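Slides and Sandals: The Entryway Shelf Project
Gallery 6, Cluswood house

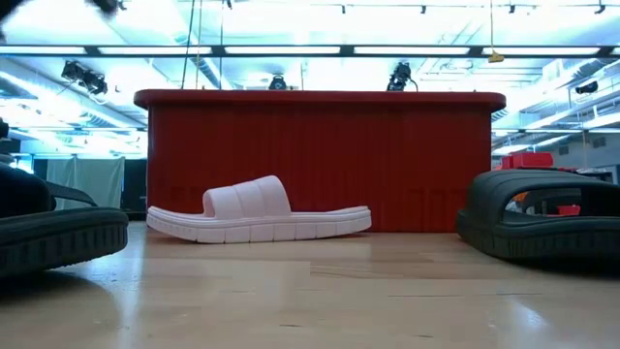 How should slide sandals be stored when they aren't being worn?
Keep them in pairs, out of direct sun, with nothing heavy on the straps. Thick foam soles can shrink or warp in heat, so a closed car or a south-facing porch is a poor place for them.

These are notes from sorting the footwear at the Cluswood house, where Carol Dawber and I have been working through the downstairs one area at a time. The entryway came up in August. It is a narrow space with one closet, a bench and a shelf that is too shallow for boots. Slides and sandals made up most of what was piled there, so we did those first and left the winter shoes for later.

We took everything out of the closet and put it where we could see it. A table is better than the floor for this, and easier on the back. Three slides from the first batch are in the picture at the top, a white one with a thick padded strap and two black ones with grooves along the sides of the soles. The white one has a ridged edge on the sole as well. Grooves like these hold grit, so they went through the cleaning steps given further down the page.

Sorting

Everything was matched by color first, then by strap, then by size. Strap shape is the quickest check once the colors are done. Black slides look very much alike from across the room, and two people in the house wear nearly the same size, so we also compared the wear under the heel. Carol kept a list on the back of an envelope and I copied it out later.

Singles went into a separate bag. We gave them until the end of the month to find their partners. Two turned up in the garage and one under the back seat of the car. The rest were thrown out.

Cleaning

Knock the soles together outdoors before any water is used. Dry dirt comes out of the grooves much more easily than mud does.

Mix a little dish soap into a bowl of warm water. Use an old toothbrush along the sides of the sole and a soft cloth on the strap. For white slides, make up a fresh bowl. Dirty water from the dark pairs leaves a gray film that has to be washed off again.

Padded straps need extra attention in the creases between the sections. A cotton swab works. Press lightly, and don't use anything with a point.

Rinse, shake and stand them on a towel. Ours were left overnight in the laundry room with the door open. Don't use a dryer or set them on a radiator.

Scuffs on white soles can be rubbed with baking soda and a damp cloth. Some marks stay. We stopped after two tries on each.

Shelving

The old shelf was replaced with a Stestard unit, the low one, which fits under the coat hooks with a hand's width to spare. It holds 8 pairs if they are set heel to toe. Danjuma Akande put it up for us and moved one bracket to miss a pipe. The screws that came with it were too short for the plaster, and he used longer ones from his own box.

Slides with a high strap don't stack well. We tried it, and the top pair slid off every time the front door was shut. They now stand in one row on the lower shelf, and the flat sandals share the upper one.

There is a rubber tray from Coppens on the floor beside the unit for anything that comes in wet. It gets emptied on Saturdays, or sooner after rain.

Labels

Carol wanted labels and I didn't. We settled on a strip of masking tape along the front edge with initials on it. It has been replaced once so far. A label maker would look better, but the tape can be changed in a minute when somebody's feet grow.

What went where

Pairs in good condition and in use: the new shelf.
Pairs kept for the garden: a hook by the back door.
Pairs outgrown but clean: the Jamell clothing exchange, which takes sandals through the end of summer.
Cracked soles and torn straps: trash.

The closet is now used for coats and the vacuum. The bench has been pushed back against the wall and still needs a new cushion. Boots and winter shoes will be in gallery 7, along with the shelf brackets Danjuma is cutting down to fit behind the door.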